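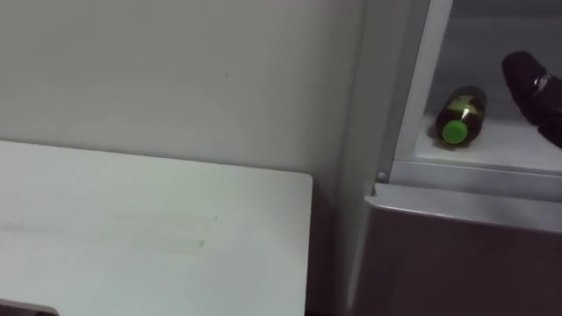
Bottle on its side in the upper compartment, cap facing out

Is it okay to store bottled iced tea lying down in the fridge?
Asked by Teun Van den Broek in Kitchen & Food Storage

My upper compartment is short and I've been laying bottles down in there. They're the ordinary plastic kind with a screw cap. My sister-in-law says I'm asking for a mess and that tea "goes flat" on its side. I don't buy the second part, it was never fizzy. But the first part bothers me a little. I also read on some blog that liquid touching the cap picks up a plastic taste in 20 minutes, with no source given, naturally. Has anybody here really had a bottle leak from being laid down, or is it one of those things people repeat?

For what it's worth, there's a table right next to the fridge, so I could keep them there standing up and chill one at a time. I'd like a good reason before I start doing that.

2 answers

Griet Van Wijk
Repeated nonsense, mostly. A cap that has never been opened is sealed and doesn't care which way up it is. How do people think these things travel?

Opened bottles are where I'd be careful, and even then it comes down to whether the cap went back on straight. Cheap caps cross-thread easily. Put it on, turn it backward until you feel it drop, then tighten. Hold it upside down over the sink for a bit. If it drips there it will drip in your fridge.

The plastic taste claim I would want to see tested by somebody without a blog. I've kept tea on its side for seven days and it tasted like week-old tea, so I threw it out, but that was the age.

What I would look at is rolling. A smooth shelf floor and a round bottle, and every time the door gets yanked open the thing can move. I bought one of those Clemard bottle cradles and it was too wide for the shelf and smelled odd, so save your money. A folded dish towel on each side does the job.

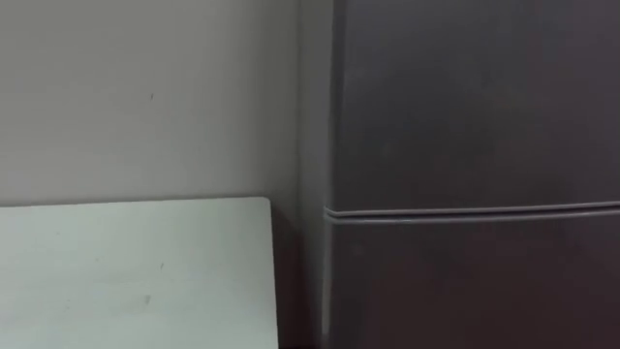
How long does iced tea keep once it's been opened?

Go by the label on the bottle first, and if it gives no time after opening, plan on finishing it within a few days and keep it cold the whole time.

Drurness
Mostly agree with Griet, but I think you're asking about the wrong thing. If the compartment is short and at the top, find out what it is before you fill it with drinks. On plenty of fridges that's the freezer. Put a thermometer in a glass of water in there overnight. Mine read 34 in the morning, fine for tea. If your glass is frozen, so is your answer, and a full bottle can swell enough to crack or push the cap. I'd bet half the "it leaked because it was on its side" stories are really this.

As for keeping them on the table,
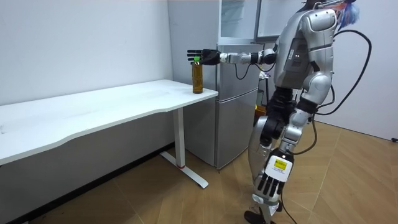
I'd do that for the unopened ones. Check the label, a shelf-stable tea doesn't need the fridge until you break the seal. Keep them back from the corner, and out of the sun if it gets any. The only thing I'd say against it is that a table by the fridge is where everybody dumps the groceries, and bottles get knocked off.

Don't bother with the stick-on shelf liners either. I paid 99 cents for one at Galbraith and it peeled by Monday.

Comment from Teun Van den Broek
Did the sink test on an opened one and it dripped. Redid the cap the backward way and it stopped. Still not convinced about the towels, but I'll try the thermometer.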